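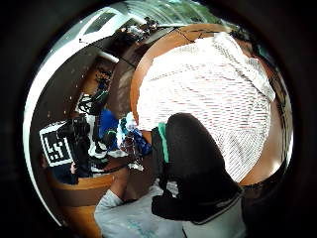

One reader of Poleo wrote to us in November that a picture without the photographer's name under it is for her the same as an article with no author, and she asked why our paper still prints so many of them. We put her letter first in this report since the grant is for exactly this problem.

Sat 2 February
By the picture desk, Poleo

Posted in: Newsroom / Grants and Reporting

Progress report to the Vanags Fund, second period

The grant pays for two things: a clear rule for photo credits in our weekly paper and on the website, and a check of the older pictures in the archive. This report covers the work since the first payment.

Credits in the paper. The new rule has been used in the last four issues. Each photo now carries the name of the person who took it, or the name of the agency, or the words "supplied by" and the source. Before, we used only "file photo" in many cases, and this told the reader nothing. The layout had to be changed a little, because the old caption line was too short for long names. The printer at Cleserach received the new page templates and made two test pages without extra cost. On the sports pages the credit is still sometimes lost when a picture is cropped late in the evening. We are aware of it and the late editor now has it on the closing checklist.

Archive. We took 195 pictures from the archive as the first group, all of them published more than once. For 30 of them we could not find any source, neither in the old emails nor in the payment books. These pictures are blocked in the system and cannot be placed on a page until somebody confirms where they come from. For the others the credit was corrected in the Zuvex database. The work is slow. Some old records give only initials, and some freelancers have moved and do not answer at the address we have.

Freelancers. We sent a short letter to all photographers who have worked for us, in which we explain the new rule and ask how they want their name written. Most of the answers were friendly. A few people asked also about payment for second use. This is not part of the grant, but it is a fair question and the management will discuss it separately.

Money. Spending is inside the plan. The line for software is lower than expected, as the Zuvex licence was renewed at the old price. We would like to move the difference to archive hours and we ask for your agreement in writing. No other change to the budget is requested.

Next period. We will begin with the second group of archive pictures, mostly local politics and council elections. A page for readers, where the credit rule is explained in simple language and errors can be reported, is written but not yet online. The colour of the caption text on the website must also be made darker, as several readers find it hard to read on a phone.

The table of expenses and a copy of the rule are attached to the email with this report.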